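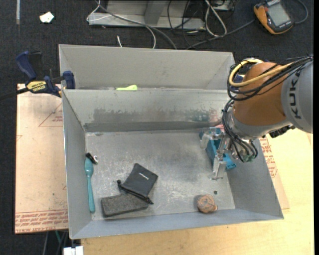
Zamport Bin Demonstrations

This folder contains 3096 demonstrations of picking objects from one metal bin and putting them into the second bin behind it. All were made by remote control with a KUKA arm and a two-camera setup, at the Arstead workshop, between March and June. One camera is fixed and looks down to the bins, the other is on the wrist.

Contents

The objects are small things of everyday use, 61 in total. Some are hard plastic, for example a teal spoon, and some are soft, for example a black drawstring pouch. The soft ones are more difficult to grasp and the operators needed more attempts with them. Failed attempts are kept and have the label "fail" in the file labels.csv.

How it was recorded

The operator moves a hand controller and the arm follows. One demonstration is one object. After every 100 demonstrations the objects were changed. Please note that in version 1 the gripper state was saved 2 steps too late. This is corrected in the present version.

Known problems

The cables on the arm hide a part of the bin in many images of the fixed camera. For training we advise to use both views.

Loading

Use the script read_zamport.py from the Kakard tools.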